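List: laundry-and-linen
Subject: Re: [laundry-and-linen] Anyone using hand-held grippers to teach the folding line?

On the list last night, in a message from Waltport, it was asked:

> We run a small wash-and-fold, 12 people, and the owner is talking
> about putting in a folding arm next year. My crew is split. Half
> think they'll be out the door, the other half can't wait to stop
> doing pillowcases. Has anybody here been through it? What did your
> folders end up doing all day? I don't need the brochure version.

Hi Waltport, and hello everyone,

Yes, we have, and I'm so glad you asked, as I've been wanting to write this up for months and kept putting it off! I'm a shift lead at Minami. We do residential laundry, and for the last couple of years also the in-home tidying side (pick up, sort, fold, put away). We have two arms on the folding line now. The project name here is Tultach, so if I slip and call them "the Tultachs" that's what I mean.

The big change for us came well before the arms went in. Somebody has to show them how clothes get handled, and the somebody is us. We go out with hand-held grippers, basically the same fingers the arm has but with a person on the other end, and do the work with those. Every pick, every fold, every "oops, grabbed the quilt too" gets recorded. I thought I would hate it. I love it. You find out how much your hands know the minute you have to do the job with two fingers.

Pants are my favorite thing to talk about here (sorry). An elastic waistband bunches up into a lump and the arm has no idea where the top is. So we start at a hem, get the leg straight, and work up from there. Side pockets with flaps are another one, they catch. And then there's the bedding under it all. In people's homes you are nearly always folding on a bed, and a busy quilt makes it hard for the software to tell where the garment stops. We asked for plain tables at first and then dropped that, as real beds look like this: 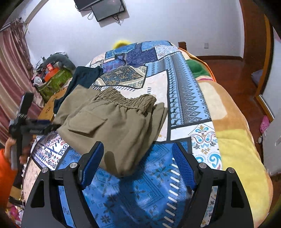

Omivholm wrote back off-list when I mentioned this a while ago, and said I could share it: the teaching work was great at their shop until it ran out. Once the line could do towels and T-shirts by itself, the recording shifts dried up, and three months of feeling like experts ended with people standing at the infeed, shaking out wet lumps for a machine. The pay bump went away with the shifts.

I think that's fair, and I'd rather you heard it now than in November. We got some of that too. The infeed is dull, it's hard on the shoulders, and for a while the newest people got stuck there. What fixed it for us was boring: we rotate every 2 hours, and everybody takes a turn, me included. Teaching pay is also written into the schedule now as its own line, so it doesn't vanish when a manager forgets about it. Get that on paper before the arm shows up. Seriously, before.

As for numbers, since I know you'll ask. On our best day last month the line put out 932 folded pieces, and that was towels and tees with hardly any pants in the mix. Hand folding still beats it on anything with buttons or a hood. We had 7 folders when we started and we have 7 now, but their days look different. Mornings are mostly the line and checking what comes off it. Afternoons are home visits, special items, and recording whatever the arms are bad at that week. Fitted sheets have been "whatever they're bad at" for a very long time!

What I didn't see coming was how much the crew would have to say. One of our folders, who had never said a word in a meeting, worked out that going for the hem from the side with the fingers nearly closed gave far fewer dropped grabs, and now everyone does it her way. The engineers come and ask her things. She also gets to say "no, that's a bad fold" and have it thrown out of the set, and she enjoys that a great deal.

A few odds and ends for your owner. The hand-held units get heavy, so plan on short sessions. Trigger fingers get sore in the first week, then it eases off. Ask who keeps the recordings, especially if you work in customers' homes, and get the customer's OK in writing. And let your crew try the gripper on a pile of their own clothes before anyone decides how they feel about it. Ours were laughing inside of five minutes.

Happy to send our rotation sheet to anyone who wants it, just reply to me directly so we don't clog up the list. And if somebody has got an arm to do a duvet cover, please, please post about it.

Shift lead, mornings
Minami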